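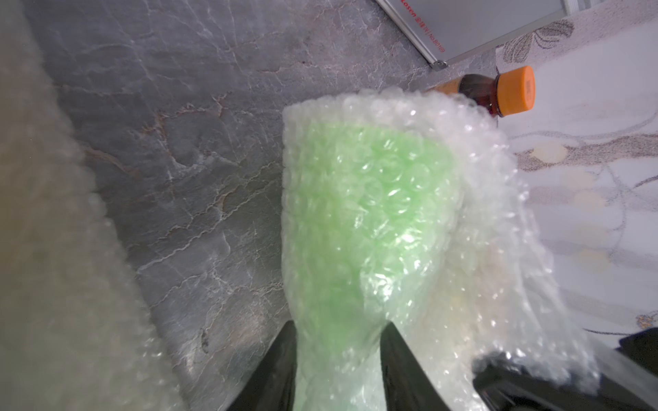
Re: [Tronon] Reversal rate and card backs

From: Zarmeena Dhanial
To: Tronon tarot list

> My log for the Whitlock deck now covers 371 readings and
> 2,818 cards. Reversals come up less than a third of the time.
> I riffle and cut, and I turn one half of the deck before the
> last shuffle. Is the deck biased or am I?

Check the procedure first. Turning one half gives an even split only if the halves are equal and the deck was all upright to start with. If you return the cards to upright after each reading but leave the rest of the deck alone, the starting state changes every time and the log mixes several different conditions. Please note these for each reading from October on:

- state of the deck before the shuffle (all upright, or as left)
- number of riffles
- size of the packet turned
- spread used

I would not pool spreads. A three-card draw and a Celtic Cross take cards from different depths, and after only a few riffles depth still matters.

We use cookies to remember your archive settings. Accept | Manage preferences
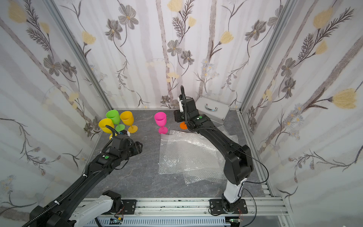 Card backs are the second possible source of bias. A back that looks different when rotated lets the reader pick orientation without meaning to, mostly during the cut. Line patterns are low risk. The wallpaper on those walls is a harder case: the thin vertical stripes would read the same either way up, but the tulip-like blooms and fern sprigs would each have to be checked after a half turn. The Whitlock back has the same trouble at the corners. The Bosis back does not, on my copy.

To test yours, scan one back at 300 dpi, rotate a copy 180 degrees, and overlay the two. Any mark you can see at arm's length is enough to matter. Then run 200 single draws with the deck in opaque sleeves and compare the rate with your log.

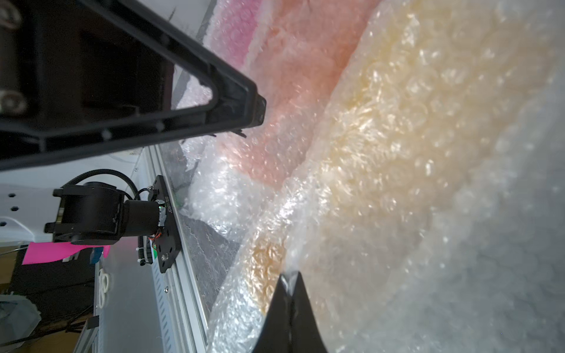
Bubble wrap at close range.

The Prirnance spreadsheet has a column for orientation but none for packet size. Add it to the right of "Spread" or the totals break.

Z. Dhanial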